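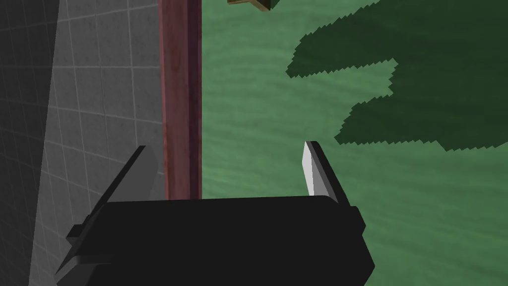

Nuria Peñalver answers the phone with her mouth full, apologizes, and then asks if I've had lunch myself. It is the kind of start you get used to with her. She has been a respiratory nurse in Barau for 20 years, and she spent the first winter of the pandemic on nights, mostly on the third floor, mostly standing up.

"I remember the drive in more than the ward," she says. "Every light on the avenue was green and there wasn't a soul to stop for. I'd have the radio off. I think I was saving up my listening, if that makes any sense."

It does, a little, once she gets going about the calls. Families couldn't come in, so the nurses held the phones, and Nuria (who will talk to anybody, she says so herself) ended up with a notebook of who wanted to hear what. One man's daughter read him the soccer scores every Sunday. Another patient, Encarnación Vallejo, wanted only to know whether her neighbor was watering the lemon tree.

"And was she?" I ask.

"She was drowning it! We had to have a word."

Her old shift partner, Leire Escobar, has since moved to a smaller hospital up the coast, and the two of them still talk most evenings while one or the other is cooking. They don't bring up that January very often. When they do it's the small stuff, the sore ears from the mask straps, the vending machine that only ever had peach juice.

I ask if she kept the notebook. She goes off to look, and I can hear drawers, and a dog, and then she's back, a bit out of breath. "It's 169 pages," she says. "I'd forgotten I numbered them. Do you want me to read you the one about the lemon tree?"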